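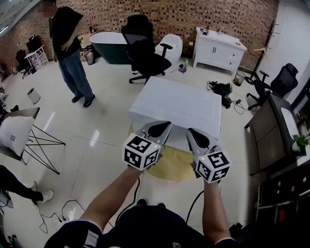 Unit 4: Floors and loose items in a bathroom

These notes go with the second practical of the Tosard household skills course. Read them before the session and bring them with you. The room sheet is handed out separately.

4.1 Order of work

Work from the top down and finish at the door. Shelves and the vanity top come first, then the bath rim, then the toilet, then the floor. A floor that is washed first will have to be washed again.

Before any water is used, take out everything that doesn't need to be there. In the practice room this means:

the two office chairs
the round yellow rug
the white box
any bottles on the floor
the bin

Cables go out before the chairs do. Coil them, tie them and put them on a shelf outside the room. Do not roll a chair over them.

4.2 Glossy white tiles

White tiles show hair, drips and shoe marks more than any other floor we use on the course. Sweep or vacuum first, including behind the toilet. Wash with warm water and a small amount of floor cleaner. Too much cleaner leaves a film, and the shine goes dull in patches.

Use two buckets, one for washing and one for rinsing. Change the rinse water when it turns grey. Dry with a flat cloth in straight lines towards the door.

Glossy tiles are slippery when wet. Put the sign out and wear the shoes listed in the Filtside booklet, page 36.

4.3 The rug

Shake it outdoors. Check the label before washing. Don't put it back until the tiles under it are fully dry, or the underside will start to smell.

4.4 Mosaic walls

Small tiles in brown and beige hide dirt well, so check them by touch as well as by eye. Brush the joints with a soft brush and plain water. Wipe downwards. Keep limescale remover off the joints unless the tutor has said it can be used.

4.5 Bath, vanity and coat rack

A freestanding bath has to be cleaned on the outside too. Dark green shows water marks, so buff it dry. Go round the rim with a separate cloth.

Lift bottles off the vanity, wipe beneath them and wipe their bases. Open both doors and check inside for leaks.

Dust a wooden coat rack from the upper hooks down. Use a dry cloth. Change the bin liner last.

4.6 Written task

Write up your order of work for the Niltby room, using the plan on form 679. Allow 8 minutes for clearing. Say where each item goes while the floor dries.

Further reading: Galanis, Care of Hard Floors, the chapter on glazed tile.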